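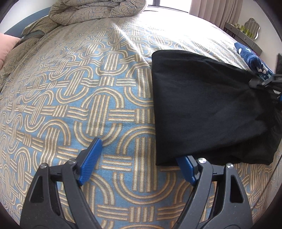

**Figure 3.** Black drawstring bag on a made bed, with a star-printed cloth left bunched behind it.

### 4.2 The bed as a sorting surface

In the previous section we described where small belongings are finally stored. Now we turn to the places where they wait before storage. In our material the most frequent of these places is the bed. It is large, it is at a comfortable height for most adults, and during the day it is usually free. Many participants did not mention it when we asked in the first interview where they put things in order. They spoke of drawers, shelves and hooks. However, when they later showed us how they prepare for a short journey, they went to the bed almost immediately and began to lay things on it.

We use the term *sorting surface* for any flat place on which belongings are put for a limited time in order to be compared, folded, grouped or packed. A table can be a sorting surface, and also a floor or the lid of a chest. The bed differs from these in two respects. First, it is soft, so that objects sink a little and do not roll or slide far. Second, it must be cleared before night. This second point was important for our participants. One woman in the Kosmont housing block told us that she prefers the bed "because it will not allow me to be lazy". Things on her table can stay for a week, but things on the bed have to go somewhere by eleven in the evening.

The cover of the bed also has a role which we had not expected. Figure 3 shows a bedspread with a repeating pattern of arches and straight bands in tan-gold lines on light blue. On such a ground a plain black bag is easy to find. A printed cloth is less easy, particularly when it has not been folded. Several participants said that they lose small patterned things, such as scarves and socks, on a patterned cover, and two of them spread a plain sheet over it before they start to pack. Others did not see any problem. We cannot say from our data if the plain sheet makes the work faster, but those who used it were firm in their opinion.

### 4.3 Soft containers and their contents

The drawstring bag deserves a closer discussion. Among all containers in the household inventories, which list 1,974 items in total, soft bags were the group for which participants had most difficulty to name a fixed place. A box stands on a shelf and keeps its shape. A soft bag takes the shape of what is in it, and when there is little in it, it lies flat and can be pushed nearly anywhere. For this reason it is often found inside other bags, or under a pile of clothes.

The bag in Figure 3 is rather flat and its mouth is drawn together, with a cord lock clamped on the cords. When we discussed closed bags with participants, we noticed that closing was understood as a sign. A closed bag was spoken of as "done" or "ready", and an open one as "still working". This way of speaking was found in all three of the towns, although the words were of course different. A participant in Furel went further and said that she pulls the cord of an empty bag too, so that it "looks finished" when it is put away. We therefore advise some caution in inventories of this kind. From the outside, a closed bag says very little about what is in it, and our fieldworkers were instructed to record it as *closed, contents not seen* unless the owner chose to open it.

The kind of closing was also noted. We separated simple cords, which are tied by hand, from cords with a lock that is pressed and moved. Older participants often preferred to tie. The lock was described by one man as "a small thing that is always at the wrong end", while his daughter, in the same interview, said that she would not buy a bag without it. Such disagreements inside one household were common, and we kept both statements in the transcript.

### 4.4 Cloth next to the bag

The navy cloth with white stars belongs to another group of items, which we call *unassigned textiles*. By this we mean pieces of cloth that lie on the sorting surface but are not yet part of a pile. In Figure 3 it is bunched, and part of it goes under the gathered end of the bag. In our coding scheme, this arrangement is recorded as *contact*, and it is kept apart from *grouping*. Two items are grouped only when the owner says that they belong together. Contact alone is not enough, as things on a bed come to touch each other quite easily.

This distinction caused the largest number of disagreements between the two coders. In the first round, the second coder tended to treat every contact as a group. After a discussion led by Sreekumar Poojary the rule was written again in simpler words, and three practice sets were coded together before the work continued. The agreement then became satisfactory. The remaining difficult cases were almost all of the same type, namely a bunched textile beside a soft container.

Unassigned textiles also had the longest waiting time of all groups. Participants usually packed the hard objects first, then the folded clothes, and the bunched pieces at the end. In the Zaki households we could follow this order during five complete packing sessions. In four of these, the last thing to leave the bed was a piece of cloth that had not been folded at any time. When asked about it, the participants answered that such a piece "fills the hole", which means that it is kept back to close the empty space at the top or the side of the suitcase. We had first understood the bunched cloth as a sign of disorder. After these sessions we changed the description in the coding manual, and the word *untidy* was removed from it.

It should be added that the bed was not used in this manner in every home. In Flirley, where bedrooms are small and often shared, packing was done on a chair or directly on the floor, and the waiting time of textiles was much shorter. We return to this difference in Section 5.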